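Kovton Hardwax Oil, Clear Satin – for Indoor Tables and Desks

Home / Wood Care / Oils and Waxes / Kovton

Sizes: test bottle, small can, large can
Finish: satin
Color: clear
Ready to use, no mixing
Availability: in stock, ships from our Plilus warehouse

Kovton Hardwax Oil is a one-can finish for bare indoor wood. It soaks in and leaves a thin wax layer on top, so the surface still feels like wood when you run your hand over it. It can be used on desks, dining tables, shelves and stair treads. It is not meant for decks, window frames or anything else that stays outdoors.

The clear satin version darkens most woods slightly, about as much as wiping them with a damp cloth does. Maple and birch stay fairly close to their natural shade. Walnut gets noticeably deeper. If you want to keep a very pale look on ash or oak, order the Kovton Pale version instead. Try either one on an offcut or the underside of the piece before you start.

Getting the surface ready

The wood has to be bare, clean and dry. Remove old varnish or paint completely. Sand along the grain, finishing with 100 grit for floors and stairs or a finer paper for furniture. Vacuum the dust and wipe the piece with a dry cloth.

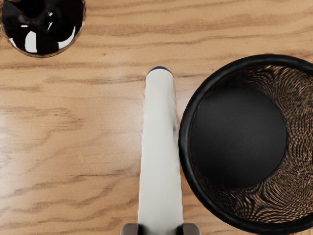 Light brown wood tabletop. Shade will vary with species and screen.

Applying the oil

Stir the can well, down to the bottom. Put on a thin coat with a short-bristle brush or a white pad and spread it out along the grain. Wait 10 to 15 minutes, then wipe off whatever has not soaked in. Most complaints we get about sticky tables come from skipping the wipe.

Leave the first coat overnight and put on the second the same way. Two coats are enough for a desk. Stair treads and kitchen tables do better with three – the last one can be very thin.

Keep the room aired while you work. The surface can be used lightly the next day, but keep water, rugs and heavy objects off it for a week.

Rags soaked with oil can heat up and catch fire by themselves. Lay them flat outdoors to dry or put them in a metal can filled with water and close the lid.

Care and repair

Dust with a dry cloth. For spills, use a damp cloth and a little mild soap. Scratches and rings can be sanded out by hand and oiled again without redoing the whole top. We suggest a fresh thin coat every November on tables that get daily use, before the heating dries out the room.

Specifications

Large can: 800 ml
Coats: 2 to 3
Cleanup: mineral spirits
Storage: cool and dry, protected from frost, lid closed tight
Shelf life: up to 4 years unopened

Customer reviews

Efa Lloyd – Used it on an old school desk. Went on easily, smell was gone in a few days. The lid is hard to get back on once there is oil in the rim.

Lucian Hodoroagă – Good on oak. A bit more yellow than I expected, so do the test patch.

Goes well with

Zelteck white applicator pads
Gape hand sanding block
Kovton Wood Soap

Questions about an order or a color sample go to Raíssa Amaral at the service desk. Samples are free with any can.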